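Marked Floors, Tied Cables: Writing House Rules for Humanoid Work Cells

6 min read

Industrial arms have had a settled rulebook for decades. The arm is bolted down, the reach is known, and a fence or a light curtain goes where the reach ends. Humanoid robots fit poorly into that arrangement. They stand on two feet, they are often tested in ordinary rooms, and the objects they handle are household goods with no drawing and no tolerance.

The formal standards work is under way but slow, and labs cannot wait for it. Most have written house rules in the meantime. The quality varies. Some run to a single page taped inside a cabinet door. The set used at the Itorcombe test rooms, maintained by the engineering firm Bodin, is longer and has been revised every January since it was first issued. It is organized by what an operator touches: floor, cables, table, objects, robot, log.

Floor

The Itorcombe rules start at the floor because foot placement sets everything above it. A humanoid that starts a trial a few centimeters off its mark will reach from a different shoulder position, and a grasp that worked in the morning may miss in the afternoon. Each cell must have a written start position for the feet and for the table. Marks go on the floor itself, in a color that shows against it, and are redrawn when they wear. Old marks are removed before new ones are drawn. Two sets of marks on one floor are treated as a fault and the cell is closed until one set is gone.

Herringbone and plank floors need extra care. The pattern gives the eye many false lines, and an operator in a hurry will align a foot to a seam.

Cables

A robot on tethered power has a cable on the floor, and the cable is the most common finding in Bodin's inspections. The rule asks for slack enough to let the robot take one full step in any direction, and no more. The run should approach from behind or from the side the operator does not use. Anyone entering the cell walks around the loose curve, never over it.

Overhead bundles get a separate check. With the robot powered down, the operator moves the head and both arms through their range by hand and watches for a loop that catches on a joint. Tape and zip ties are allowed for routing. They are not allowed to carry load.

Table

The table must be level, stable and clear of anything not on the object list. A light office desk is acceptable if it does not shift under a push of the robot's rated hand force. The test is done at each corner. Front corners matter most, as objects placed there can be knocked off and the leg below is closest to the robot's feet.

Fixed items such as racks and organizers stay at the back, outside the planned path of the hand. If a trial requires the robot to reach past one, the setup sheet must say so.

Objects

Soft, light and cheap is the guiding line for grasp trials. Fruit and cups meet it. Glass and ceramic need a written reason. Replicas and real items may not be mixed in one series, as weight and surface differ too much for results to be compared.

Spacing is set by the width of the open hand. Crowded layouts are permitted, and for some tests they are the point, but the setup sheet has to name them as crowded. Tratusico, a grasp-planning package used in several of the Itorcombe cells, reads the setup sheet directly, and a wrong entry there goes straight into the results.

Robot

People stay at least 8 feet from a powered robot unless a second person has a hand on the stop control. Before the first trial of a session the robot holds a standing pose for 45 seconds while the operator listens and watches the ankles. Any visible drift ends the session until it is explained.

Approach speed is reduced for the last part of a reach. The hand opens fully before it enters the space above the table and pauses over the object. The pause costs time, but it gives the operator one clear moment to stop the motion before contact.

Log

Every stop is logged, including those made in error. Wanden, which runs a similar set of rooms, adopted the Itorcombe log format and has collected 1733 entries. The format has six fields, and free text is limited to one of them. Engineers at both sites report that the short form gets filled in and the old long form did not.

The next revision will cover battery operation, where the cable rules fall away and fall protection becomes the larger problem. A draft is in circulation between the two sites.

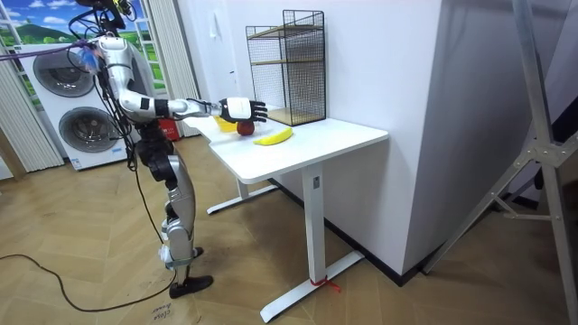

Open hand over the apple at a front corner of the desk, with the cup and banana close by and the mesh rack kept to the back.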